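Last updated August 21, 2025

The softest thing in Nerea Vidal's lab is wrapped over the hardest part of her robot. Vidal's team on the Kustivar project wants to know how much a gripper can learn from its own fingertips, and the answer so far has made her very, very happy. The camera sits low, looking along the fingers, so every grasp is seen from the hand's point of view. 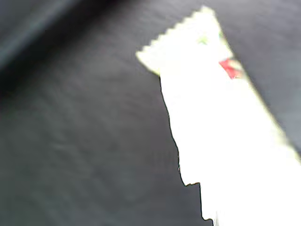
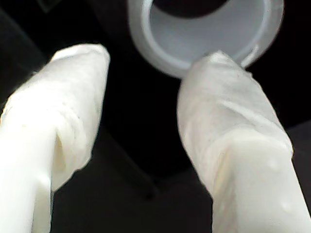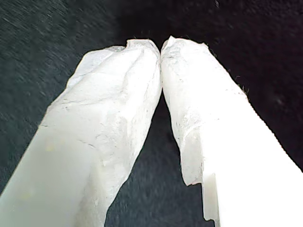 The idea sounds almost too simple. Bare plastic fingers slide when a grip starts to fail, and by the time a camera catches the slide, the object is usually gone. A thin, wrinkly cover behaves differently. It creases and bunches before anything slips, and those creases can be seen. Vidal's colleague Mebrat Assefa trained a small network to read them, feeding it short clips in which the only thing that matters is how the folds shift from one moment to the next.

"I thought we'd get a fun poster out of it," Assefa told me, laughing. "Then the July numbers came in and I ran them again, twice."

In July the group tried 1,000 grasps on everyday things: packets, cups, a few awkward lids. Half were made with bare fingers, half with wrapped ones, and the arm was allowed to tighten its hold whenever the network saw trouble coming. Drops went from 80 with bare fingers to 16 with the wrap. And the training set was tiny! Assefa's first working model learned from 11 hours of video, all recorded on one bench.

Packets are the part I'd have bet against. They're flat, they flop, and under bright lights a white one can lose nearly all its printing to glare, so a system that leans on recognizing the object has very little to go on. Reading the wrap gets around that, at least once the fingers have made contact. Finding the packet in the first place is still a job for the older software, and it still misses.

There are other rough spots. Covers wear out, and a worn cover creases in ways the network hasn't met. Soledad Collado, the student who does most of the rewrapping, keeps a notebook on which folds last and which give up by lunch. She'd like to see the same trick tried with a woven sleeve next, and has been sketching one with a seam down the back (the seam is causing arguments).

Vidal wants to try heavier objects first.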